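Travaux pratiques 4 – Comparaison de préhenseurs sur objets déformables
Polycopié rédigé par Agnes Carnegie, relu par Ewan Dow

4.1 Objet de la séance
On compare deux préhenseurs montés sur le même bras : le Faklow, à mors parallèles, et le Peden, à doigts articulés. Le contrôleur Pillolar reste identique pour les deux essais, gains compris. Toute modification des gains invalide la série.

4.2 Grandeurs relevées
– l'ouverture commandée et l'ouverture mesurée à l'instant du contact ;
– le courant moteur, échantillonné à 200 Hz ;
– l'issue de la prise : tenue, glissement ou échec.
Une prise est dite tenue si l'objet reste entre les doigts pendant 6 s après la levée, à 40 mm du plan de travail.

4.3 Protocole
Placer l'objet sur le tapis quadrillé et noter sa position dans le repère du tapis. Amener le préhenseur en position d'approche, doigts ouverts, sans toucher l'objet. Vérifier dans l'image de la caméra de poignet que l'objet se trouve entre les deux doigts, puis lancer la fermeture. Chaque binôme effectue 33 essais par préhenseur. Les essais interrompus par l'arrêt d'urgence sont consignés à part et n'entrent pas dans le taux de réussite.

4.4 Remarques sur l'approche
Sur un objet mou, le premier contact se lit mal dans le courant moteur : la pente est faible et se confond avec le frottement interne du mécanisme. On fixera donc le seuil à partir d'une fermeture à vide, effectuée en début de séance. Un décalage latéral entre l'axe du préhenseur et le centre de l'objet provoque un contact dissymétrique – l'objet roule avant d'être serré.
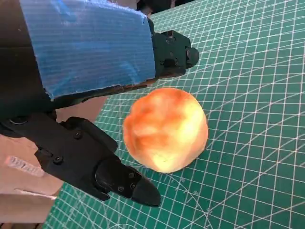
Pourquoi ne pas régler le seuil de contact directement sur l'objet ?
Le seuil dépendrait alors de la raideur de cet objet et la comparaison entre préhenseurs perdrait son sens.

4.5 Compte rendu
Un tableau par préhenseur, une courbe de courant commentée pour chaque type d'issue, une estimation de l'incertitude sur l'ouverture. À remettre à Sheena Yule avant la séance d'avril.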